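印刷する | メールで送る

Trindell 教室版 ロボットハンド練習ソフト(部活動・授業向け)

品番の話より先に、少しだけ昔話をさせてください。Trindellはもともと売り物ではなく、高校のロボット部で顧問をしていたマルワン・カッサブ先生が、部員のために放課後ごとに書き足していったシミュレーターでした。部に実機のアームが一台しかなく、順番待ちの列がいつも廊下まで伸びていたそうです。待っているあいだに手元のノートパソコンで同じ練習ができたら、という素朴な思いつきが、何年もかかって今の教室版になりました。私ども Nimri がお手伝いを始めたのはその途中からで、画面の文字を大きくしたり、先生用の手引きを書いたり、主にそういう地味なところを担当しています。

教室版でできること

生徒さんは画面の中の二本指グリッパーを動かして、課題をひとつずつ進めていきます。課題は全部で63本。最初の数本は指を開く、閉じる、まっすぐ下ろすといった、ごくやさしいものばかりですので、プログラミングが初めての一年生でもその日のうちに手が動くようになると思います。慣れてきたら短いスクリプトを書いて同じ動作を自動でくり返し、どこで失敗したのかを記録から読み返す、という段階に進みます(この読み返しの時間がいちばん盛り上がる、と何人もの先生から伺っています。うれしい限りです!)。

視点は、外から全体を眺めるものと、グリッパーのすぐ後ろから指先を見るものとを切り替えられます。後ろからの視点は、はじめは戸惑う方が多いです。遠近が強く出ますし、大きなものに近づくと画面がほとんどそれで埋まってしまいます。けれど競技会では手先の映像だけを頼りに動かす種目もありますから、早いうちに慣れておいて損はありません。面の傾きや明るさの違いを手がかりに、自分がいまどちらを向いているのかを言葉にしてみる。アファフ・アクル先生のクラスでは、操縦する人と画面を見て伝える人を二人一組にして、毎回交代しながらこの練習をしているそうです。

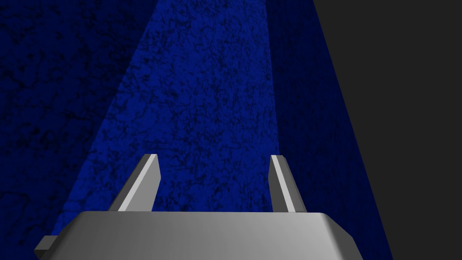
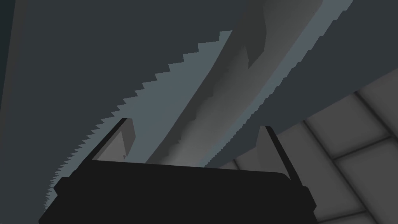 後方視点の画面より。1枚目は青いまだら模様の面、2枚目はぎざぎざの縁をもつ大きな刃。どちらもグリッパーの指は開いた状態です。

画面の見た目については、正直に申しますと豪華ではありません。物の形は角ばっていますし、陰影も簡素です。学校のパソコンは買い替えの時期がまちまちで、古い機種でもちゃんと動くことを優先してきました。見た目に凝りたい部員さんには、表面の模様や床のタイルを自分で差し替える方法を手引きの後ろのほうに載せてあります。大理石風の模様を何種類も作って、文化祭でそれだけを並べて展示した部もありました。

刃物のかたちをした教材について

工具や刃物のかたちをした物体も教材に使えます。実物を机に出すとなると保護具や置き場所の相談から始めなければなりませんが、画面の中であれば、どちらから近づくか、どこをつかんではいけないかという話を、失敗も含めて何度でもできます。実機に移るときには、刃物を扱う課題はそのまま持ち込まず、厚紙などで作った模型に置き換えてください。手引きに型紙がついています。

部の中での使われ方

ヘルミ・コッコネンさんは部の三年生で、練習の進め方をまとめたノートを私どもに見せてくださいました。それによると、活動日の前半は全員でTrindellの課題を一本だけやり、後半は班に分かれて実機と機体の製作に入るのだそうです。一本だけ、というのが続けるこつだと書いてありました。同じ課題でも、横から寄せる人、真上から下ろす人、いったん大きく引いてから入り直す人と、やり方がずいぶん違います。記録を並べて見比べるだけで一時間が過ぎてしまった日もあったとか。毎年6月に開かれる校際大会「グリラネック(Griraneck)」の予選では、シミュレーター部門の練習用として使ってくださる学校も増えてきました。

お届けする内容

・Trindell 教室版 インストール用メモリ
・課題集 63本(解説つき、印刷してお使いいただけます)
・先生用の手引き 1冊
・部員用の記録ノート 3冊
・模型用の型紙

ゲームパッドは付属しません。キーボードだけでも全課題を進められますが、指の開き具合を細かく調整したい方にはゲームパッドのほうが楽かもしれません。

価格

初年度 1校あたり 3,000円
2年目以降の継続 1校あたり 2,000円

部でのご利用も授業でのご利用も同じ値段です。同じ学校の中であれば何台に入れていただいてもかまいません。年度の途中からお申し込みの場合も、そこから丸一年お使いいただけます。

よくいただくお問い合わせ

自宅のパソコンに入れてもよいですか、というお尋ねが多いのですが、部員さんが在籍している間でしたらどうぞお使いください。卒業されるときに消していただければ結構です。

手持ちの実機とつなげますか、というお尋ねには、機種をお知らせくださいとお返事しています。学習用アーム「Clokedis」をお持ちの学校でしたら、Trindellで書いたスクリプトを少し直すだけで動かせます。ほかの機種はカリム・オベイダットが一件ずつ拝見しますので、型番と、できれば関節の数を書き添えてください。

導入の前に触ってみたいという先生には、最初の数課題だけが動く体験版をお送りしています。担当はタラ・リズクです。学校名と、お使いのパソコンのおおよその年式をお知らせいただければ、設定のご相談にも乗ります。部員さんから直接のお便りも大歓迎で、うまくいかなかった記録をそのまま送ってくださっても、みんなで喜んで拝見します。

関連する製品・読みもの
・Clokedis 学習用アーム 交換用指先セット
・Trindell 追加模様集(石目・タイル)
・グリラネック シミュレーター部門 参加校の練習ノート
・二人一組で進める後方視点の練習

Nimri 教材係 | お問い合わせ | © Nimri | 最終更新 2026年1月27日 | ページの先頭へ戻る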